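Overgaard Fleece Throw, Large – four stars from me, and my mother wants one too

I held off buying this throw for most of last winter. The one we had was still perfectly good, just gray and a bit sad, and I have a bad habit of buying blankets when what I need is to turn the heat up. Then October came around, the bedroom felt like a cave again, and I gave in. 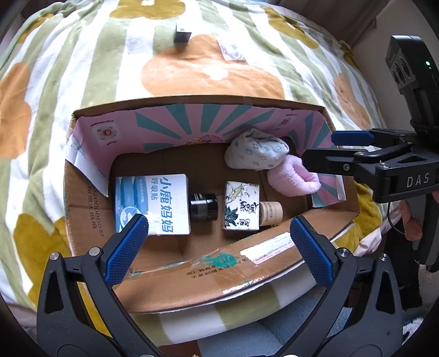 The pattern is what sold me, so let me start there. It has broad sage green and white stripes with great big rounded flowers over the top in orange and mustard yellow, and I was worried it would look like a child's room once it was spread out. It doesn't (or if it does, I've stopped minding!). Against our plain beige wall it's the most cheerful thing in the apartment, and the green keeps the orange from shouting at you first thing in the morning.

Now, the feel. It's soft in that plain, friendly way fleece is, with no scratchy side, and it's big enough that I can tuck it under at the foot and still pull it up to my chin. My husband Tamás Lakatos is a tall man and a terrible blanket thief, and even he has admitted there's enough for both of us. We measured ours at 194 cm across, a touch less than the label promised, but I only noticed because I'm the sort of person who gets the tape measure out.

I use the bed as a table more than I should. Parcels get opened there, laundry gets folded there, and little boxes of creams and things get sorted there before they find a home in the bathroom. I'd been nervous about cardboard on fleece, and it does pick up those tiny brown crumbs from the flaps, but a good shake over the balcony gets rid of nearly all of them. A lint roller does the rest.

Washing has been easy. I've had it through 2 cool cycles with a little liquid soap and no softener, and the colors look the same to me as on the first day. It dries overnight on the rack. I would keep it out of the dryer, as my old Astau throw went flat and crunchy in there and never came back.

My one real grumble is the hem. The stitching is neat along the long sides, but on one corner of mine a thread had come loose before I'd even washed it, and I had to sit down with a needle. Five minutes' work, but at this price I'd rather not. It also crackles with static on dry evenings – the cat is not a fan.

I ordered from the Prastbridge shop, and it came folded small in a paper sleeve, which I liked. They have the same flowers on a blue stripe now, and my mother has already asked me twice to order it for her.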